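工单：拳馆计时铃与直播画面不同步
提交人：Adwoa Amegashie
处理人：Myrto Kyriakidis
状态：待观察

问题描述：Gyamfi 拳馆三月业余赛，第二回合起，Drivent 计时器的响铃比直播画面上的倒计时早。到第四回合，画面还剩三秒，铃已经响了。边裁 Adom Amoah 按铃声示意停手，看直播的观众以为提前终止，留言区有投诉。

已尝试：重启计时器，无变化。换网线，无变化。把叠加字幕的刷新间隔从 1,000 毫秒改为 80 毫秒，偏差变小，仍然存在。

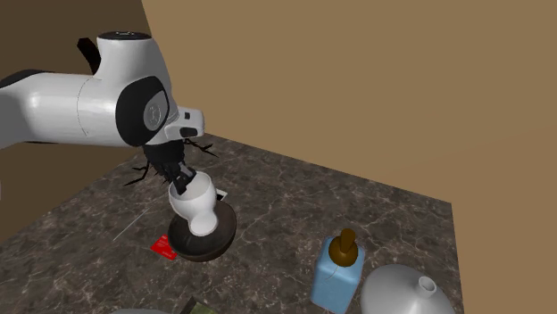 计时器固件查过，版本没有问题，偏差出在字幕电脑上：它没有跟计时器对时，每回合各自起表，误差一路累积。现已改为由计时器发起始信号，字幕电脑只负责显示。另外，红蓝角的信号线请重新贴标签，白底黑字，像图里机械臂那种白壳配黑色面板的反差就够，灯光暗时也分得清。旧标签是灰底灰字，Salamatu Agyeman 上次就插反过。

复测：空场跑了六个回合，每回合三分钟，休息一分钟。前五回合铃声与画面一致，第六回合差 40 毫秒，肉眼看不出。

遗留：休息时段的十秒提示音仍由旧喇叭播放，音量调到 70 有杂音，备件未到。Aba Baidoo 下次比赛前再测一遍，结果写在本单下面。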